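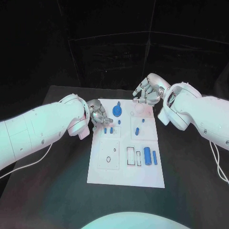 Notice to Staff of the Clonside Institute, October 1, 2019

The Office of Fittings regrets to announce that the blue gear has again been entered in the register as unplaced. Staff are reminded that every part on the white board has its own position, and that the cylinders are to stand upright unless Ms. Makris has approved otherwise in writing.

Ms. Makris has held this office for 30 years. In April she approved one tilt. 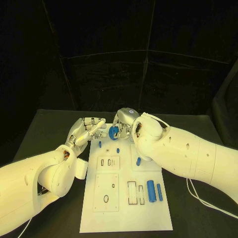 The gear, under Rule 12, may not be assigned to a plate until its peg has been agreed upon. Yu-na Ahn of the Records Room has submitted a petition of 53 pages on behalf of the smaller peg. The Office has read 10 of them and found them moving.

Pending a decision, the black curtain will remain closed and the dark cloth will not be shaken out. Staff who hear turning at night should note the hour and return to bed. Ms. Makris will remain beside the board until morning. She has asked for tea and a second chair.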